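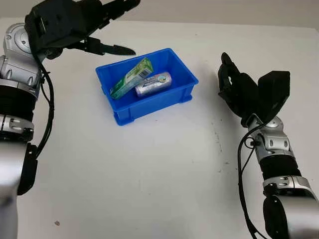

Packing Room Safety Checklist, Table and Small Bins
Site: Prenurberg, room 544
Date of check: 13 Jan 2022
Checked by: Floarea Buzatu
Read by: Khairul Kwok

1. Table top is smooth and without sharp edges
OK
Comment: I passed my hand along the front edge and felt no splinters. Please use only the mild cleaner from Yeoh on this surface, the strong one leaves it slippery.

2. Table stands firm
OK, with remark
Comment: It moves a little when I push from the short side. One foot needs to be turned down. I did not have the right key with me.

3. Blue bin: rim, walls and feet
OK
Comment: No cracks in the rim. The ribs on the outside are whole, I checked also with a lamp. The bin sits flat on its feet.

4. Bin is not filled above the rim
OK
Comment: Cartons may lean on the wall of the bin, but if one stands higher than the rim it must be laid down before the bin is carried.

5. Cartons and metal cylinders together in one bin
To be discussed
Comment: The old Tretar instruction allows this. I would prefer a piece of card between them - a cylinder can roll and press the corner of a carton. Maximum 2 cylinders in one small bin, please.
Reply K. Kwok: Agreed for the card. I will write it in the instruction in January.

6. Labels can be read without lifting the item
Not checked
Comment: I had no packing list for this bin, so I could not compare.

7. Floor and walking way by the table
Not OK
Comment: The way to the door must be 100 cm wide. A pallet from Indedura was standing in it. I asked for it to be moved and will look again.

8. First aid box
OK
Comment: Complete, but 2 plasters are past their date. Taken out, new ones are ordered.

Open points: 2, 5, 6, 7
Signed: F. Buzatu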